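Sourdough, second attempt (and I'm hooked)

So I have finally made a loaf I would give to another person! Those of you who read my January post will remember the first one, which Skye Innes kindly described as "a good doorstop". I sulked for a week, then got the jar back out of the fridge and started again.

The starter is called Ritchie. He came from Kirstin Aitken, who has kept hers going for years and handed me a spoonful in an old jam jar with strict orders to feed him wholemeal. I'd been giving him plain white and wondering why he just sat there. Two days of wholemeal and he was climbing out of the jar — I had to put a saucer underneath.

The other big change was the flour. I'd been using whatever was cheapest, and this time I walked down to the mill shop at Bornthorpe and bought a bag of their strong white. It smells of something, which I didn't know flour could do. For the leaven I used 100 g, and I kept 200 g back for a little tin loaf so I could try the same dough two ways.

Then the waiting. My kitchen is cold, so I left the dough for 18 hours on the shelf above the boiler, folding it whenever I went past and remembered. By seven in the morning it was wobbly and full of bubbles and I may have shouted for joy a bit (sorry, upstairs).

The round loaf came out with a proper ear on it, dark and crackly, and I stood there listening to it tick as it cooled. The tin one was flatter but made amazing toast, with butter and far too much of Kirstin's damson jam. Next time I want to try rye, and maybe seeds, and I've promised Skye a loaf to make up for the doorstop. If anyone has a rye recipe that isn't like eating a brick, please put it in the comments!
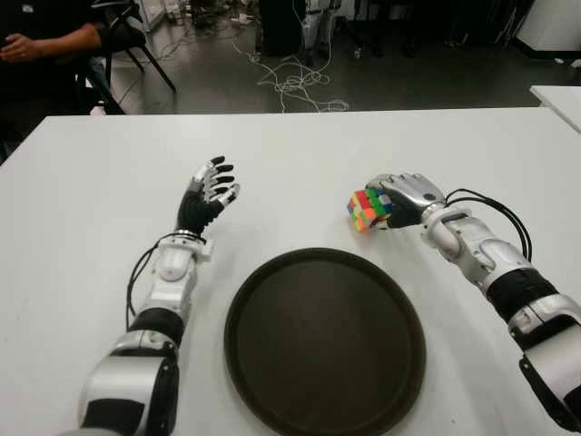
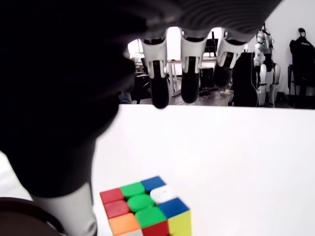 Hands at the table. The Rubik's cube is in the first one.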